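# Zunalau Household Pickup, release 2 - data card and fault notice

Status: partly withdrawn. Read "Known fault" before training on anything from the June sessions.

## Summary

Zunalau is a set of two-arm teleoperated episodes recorded in lived-in homes. Tasks are limited to soft goods: pillows, folded cloth, clothing. Each episode has a head camera stream, joint positions for both arms, gripper opening, commanded gripper opening, and motor current.

- Episodes in release 2: 915
- Episodes withdrawn: 17
- Control log rate: 400 Hz
- Log format: one folder per episode, CSV plus video

## Known fault: right gripper held closed after release command

In 17 episodes the right gripper did not open when commanded. The commanded value went to full open, the measured value stayed closed, and motor current stayed at the holding level. The operator had no alert on the console. In most cases the operator moved the arm away while the item was still held.

Cause: the Murkomier gripper driver drops to a hold state when it misses a heartbeat. The timeout was set to 1000 ms. A loose connector on the right arm cable interrupted the link for longer than that, and on reconnect the driver kept the last grip target and ignored new ones until restarted. The Pastor logging node kept writing the commanded value, so the files look normal unless both columns are compared.

The left arm uses the same driver and could fail the same way. We found no case of it in this release.

## Safety

No injury and no damage to property. The failure still matters. A gripper that will not let go can drag whatever the item is resting on, and light furniture moves easily on a smooth floor. The emergency stop does not help: it cuts arm motion and leaves the gripper holding.

Operators should check the cable run on both arms before each session and keep a clear path to the gripper power switch.

## Affected task: pillows on a chair

All withdrawn episodes belong to one task, moving pillows to or from a child-size chair. 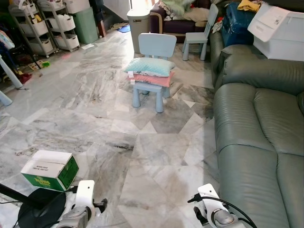
The start state has two pillows stacked on the seat, and corners that stick out past the sides are allowed. The fault is hard to spot in video for this task. A held pillow and a pillow pressed against the stack can look alike from the head camera. Use the current column.

## Fix

Driver config in `vernley_v2` now opens a fault flag on heartbeat loss and refuses arm motion until it is cleared. Connectors have been replaced with a locking type. Withdrawn episodes are kept in `/faults` for anyone working on failure detection.

Last edited November 7, 2025

Comments (3)

**gripfix** - Does the fault flag get logged, or is it console only? I would like to filter on it.

**maintainer** - Logged, column `flt_r` and `flt_l`. Empty for everything recorded before the fix.

**tk_arms** - We had the same hold state on a bench unit. Restarting the logging node did nothing, the driver itself had to be restarted.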